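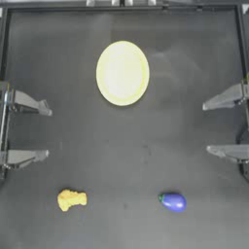

The yellow plate on the gray work surface, with the toy eggplant at lower right.

Esperanza Vidal buys play food for the Terstead toy library, and she has firm views on plates. "People look at the food first," she said on Friday. "I look at what it's going to sit on. If the plate is too small, the children give up and use the floor."

Terstead lends to 61 families, most of them with children under five. The play kitchen sets go out more than anything else on the shelves. Vidal keeps 262 pieces on the list and checks them against it every December.

She prefers a plain plate with a rim in a second shade. "You can see where the middle is. A two-year-old can see it too." Printed plates wear badly, she said, and she has stopped ordering them.

The eggplant is a favorite with her. "Half the kids have never eaten one. They call it a plum or a boot. Fine. They pick it up, and that's the point of it."
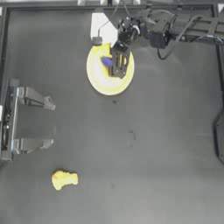

Yellow plate with a small blue piece on it. The lumpy pale yellow piece is at lower left.

Vidal is less fussy about shapes than she used to be. Lumpy pieces get played with as potatoes, bread or soap, depending on the day. "I used to send back anything I couldn't name. Bimla Goel, who did this job before me, told me to stop that."

Sets are lent for three weeks. Late returns cost 50 cents, and a lost plate costs 40.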